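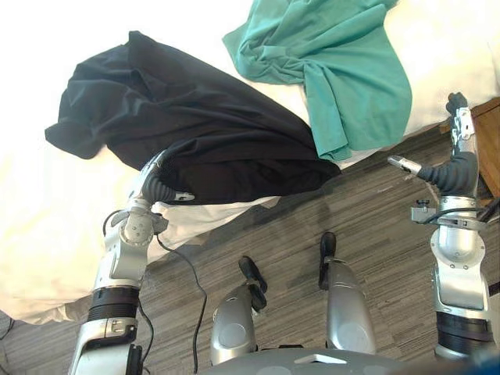
Left gripper under the black top, right one waiting just below the edge of the bed.

Skimonard
May

1/ A few people asked how we keep Hao's arms and grippers in shape for laundry work. Long version, in pieces. Hao is the two-armed unit at our Giltumska site. The grippers are Vodimier parts with our own tips on them.

2/ Cloth is harder on a gripper than you'd expect. There's hardly any weight to it, but lint gets into everything. We pull the tips every 300 cycles, brush out the joints with a dry nylon brush and check the pads. No compressed air. It pushes the lint further in and you find it a week later as a finger that closes slow.

3/ Startup is the same every morning. Power on with both arms lowered, home the left, home the right, then open and close each gripper with nothing in it. Listen while you do it. A dry joint clicks before it shows up in the log.

4/ Then a hold check with real clothes. One piece in each hand, both hands at about the same height, stay there for a minute. Read the motor current on both sides. If one side is working harder than the other on light cotton, stop and look at that wrist before you do anything else.

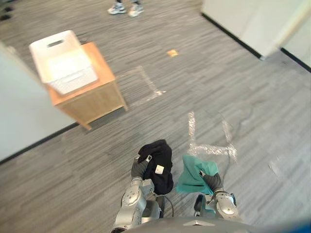
5/ Floor marks. We use clear packing tape. It does the job, but the corners lift and the wide bits wrinkle, so run a thumb along every edge before the first run. Old tape comes up and new tape goes down on the same line. If you guess at the line, every reach that day is off and you'll blame the software.

6/ Cables. The one from the wrist needs enough slack for the full reach and no more. Ours was too long for months and kept finding its way around the foot. I tied it back at the upper arm, moved the arm through its whole range by hand, and then cut the tie and did it again because the elbow pulled tight at the top. Second try was fine.

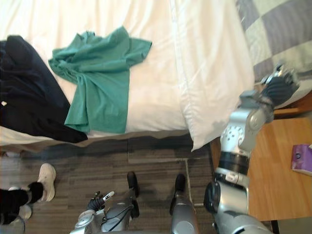
7/ Reach limits are the setting I change most. Every time the furniture moves, even a little, the old numbers are wrong. I set the right arm first, since it has the most to run into. With the forearm coming up alongside the nightstand like this, the tabletop and whatever is sitting on it have to be inside the keep-out box. I leave 6 cm past the edge. The mattress edge gets its own limit, lower and softer, so a fingertip can brush the bedding without tripping a stop.

8/ Fingertips wear unevenly. We swap them as a pair, never one at a time. The new ones need a fresh zero – close them fully, set zero, open, repeat 3 times and keep the last value. We got almost 500 cycles out of one pair and that was too many. The grip on thin fabric had been getting worse for days.
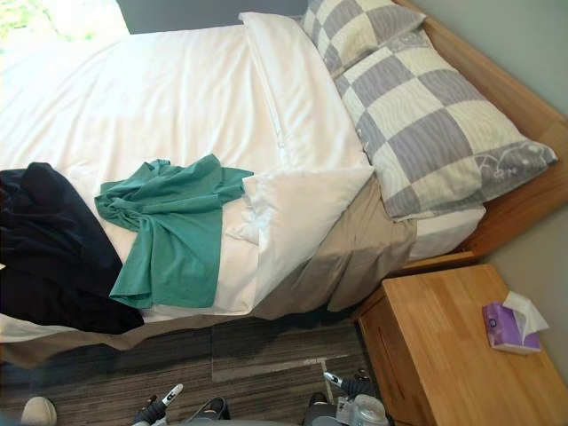
Both fingertips down at the near side of the bed. Green shirt and the dark one still on the duvet.

9/ Dark clothes on a bright bed are a camera problem before they're a gripper problem. With daylight coming in, the white washes out and the black loses its folds. I lock the exposure on the cloth and let the bedding blow out. Check it again after lunch, the light will have moved.

10/ Shutdown: grippers open, arms down, brakes on, power off. Wipe the fingertips, write the cycle count on the sheet. Next on my list is the left wrist cover. I have a spare from Vodimier and will post how the swap goes.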